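# Studitholm Walking Foot for Domestic Machines

**Low shank, screw-on. Item 271. Sold by Stesard Sewing Supply.**

You have basted. You have pinned. You have smoothed the whole sandwich flat on the kitchen floor and crawled over it on your hands and knees. And then you sewed one straight line down the middle and the backing bunched up anyway, in a pleat you only found when the quilt was off the machine and your sister-in-law turned it over.

The walking foot is the usual cure. Your machine has feed dogs underneath that pull the bottom fabric along, and nothing on top that does the same for the quilt top. The Studitholm puts a second set of teeth above the work, so the top, the batting and the backing all leave for the same destination at the same time.

## What's in the box

- Walking foot with open toe
- Closed toe sole, swaps in with one screw
- Guide bar, right side
- Guide bar, left side (yes, they're different, and yes, we have all tried the wrong one)
- Short screwdriver, which you will lose
- Folded instruction sheet in very small type

## Will it fit my machine?

Probably, if your machine is low shank. Lower the presser foot and measure from the center of the thumbscrew down to the needle plate. Half an inch or a bit more means low shank. An inch or more means high shank, and you want item 657 instead. If the measurement comes out somewhere in between, measure again with your glasses on, then call us.

It won't fit slant shank machines. We get a letter about this every so often, usually a nice one, from somebody who has inherited a beautiful old slant shank and would like us to reconsider. We've passed these along to Tesari, who make the foot, and they remain unmoved.

## Putting it on

Turn the machine off. Take off the presser foot and the ankle, the whole thing, down to the bare bar. Slide the Studitholm on from behind so that the fork on its arm goes around the needle clamp screw. Tighten the thumbscrew with the screwdriver, because fingers aren't enough and the foot will work itself loose in the middle of a border.

Turn the handwheel toward you for a few full stitches before you go near the pedal. If anything clicks in a way you don't like, the fork has slipped off the clamp. A walking foot does make a steady clacking noise once it's running. That part is normal, and your cat will get used to it.

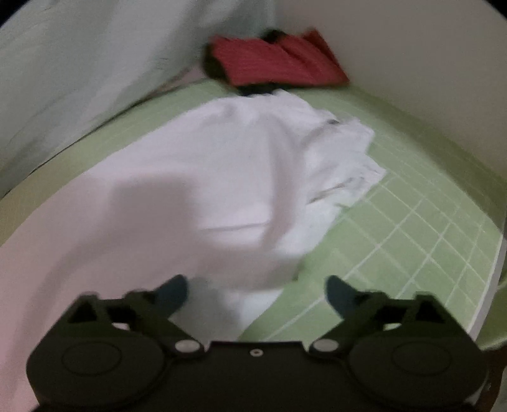

## How to sew with it

Slow down. The foot has to lift and drop on every stitch, and at full speed it mostly just rattles. Set your stitch length to 3.0 for quilting through a cotton batt, or 3.5 if the batt is puffy. Don't push the quilt from behind and don't pull it from the front. Hold your hands flat on either side and let the thing crawl.

Reverse is a bad idea. A stitch or two to lock a seam is fine, but the upper teeth only walk forward, so the two layers will start an argument. For the same reason, skip the wide decorative stitches that go back and forth on themselves. Straight lines, gentle curves, a plain zigzag and a serpentine all behave.

For crosshatching, slide in a guide bar and set it to your spacing, then let it ride along the line you just sewed. Mark the first line in each direction and trust the bar for the rest. It's also very good at binding, and at matching plaids, if you're the sort of person who matches plaids.

Free-motion quilting needs a different foot altogether (see the Cabrera hopping foot, item 40). You can't stipple with a walking foot. Fidelina Grajales in our shop has tried, and the result is now a potholder.

## Looking after it

Lint packs in behind the upper teeth. Brush it out after every large quilt. One drop of machine oil on the arm hinge once a year, run it over scrap fabric afterward, and store it somewhere other than the bottom of the pin jar.

## What customers say

"Quilted a queen on my little machine. My shoulders hurt but the lines are straight." *Dayana Cuervo*

"Loud. Works. Bought a second one for the cabin." *Orlando Apaza*

"Took off one star because it didn't make me finish the quilt I started in July." *Yesenia Mosquera*

## Shipping and returns

Ships in a padded envelope. Returns are accepted for 14 days in the original box, with both guide bars. We don't need the screwdriver back. If the foot doesn't fit, tell us the make and model of your machine and we'll swap it for one that does, where one exists.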